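Framing Older Prints: Notes from the May Meeting

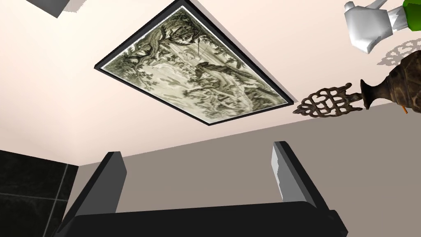

Our May meeting was given over to framing, which is the subject members ask about more than any other. Judite Pacheco, who ran the frame counter at Mendes for many years and now works from home, spoke for a little over an hour and then took questions. We had 42 people in the room, our best turnout since last fall. A summary follows for those who missed it.

Judite began with backing. Many prints bought at estate sales are still sitting against the cardboard they were framed with, and old cardboard is acidic. The usual sign is an even tan color across the back of the sheet, or a brown line just inside the window of the mat. If you see either one, take the print out of the frame and replace both the backing and the mat with cotton rag board. Alpha cellulose board is cheaper and she considers it acceptable for most things.

She does not use tape of any kind on a print, including the kinds sold as archival. She hangs the sheet from the top with two hinges of Japanese paper and wheat starch paste. The hinges should be weaker than the print, so that if the frame falls the hinge tears first. A batch of paste keeps in the refrigerator for a few days. Throw it out when it smells.

The print should not touch the glass. A mat takes care of this in most cases. If you want to show the whole sheet with no mat, use spacers along the inside of the frame. Someone asked about plastic glazing. Judite uses it on anything large because of the weight, but not on pastel or charcoal, where static can lift the pigment.

On light, her advice was to keep prints off any wall that gets direct sun, even for part of the day. Glass that filters ultraviolet helps but does not stop fading. She had brought a hand-colored view that had hung across from a west window, and the strip hidden under the mat was still bright blue while the rest of the sky had gone gray. Hallways are good. Bathrooms and the wall over a working fireplace are not.

There was a long discussion of foxing, the small brown spots found on older paper. Several members have tried bleaching at home. Judite asked us not to. She leaves light foxing alone and sends serious cases to a paper conservator. Her most recent bill was $825 for a single large etching, so it is worth getting an estimate first and thinking about what the print means to you.

For hanging, she puts two hooks on the wall for anything wider than her arm is long, and she sticks felt bumpers on the bottom corners so air can move behind the frame. Check the wire every few years. Old picture wire frays at the screw eyes, where it is hard to see.

A few items of business. The group order for rag board will go to Conum again this year, in white and cream only. The price is $39 a pack. Please get your name on the sheet at the next meeting or tell Judite directly. The mat cutter is back from repair and can be borrowed for up to two weeks. Bring your own blades.

The summer outing will be to the print room at the Wolance library, where the staff will pull a selection of landscape etchings for us. Pencils only, and bags go in the lockers. Carpools leave from the Vorken parking lot at 9 a.m.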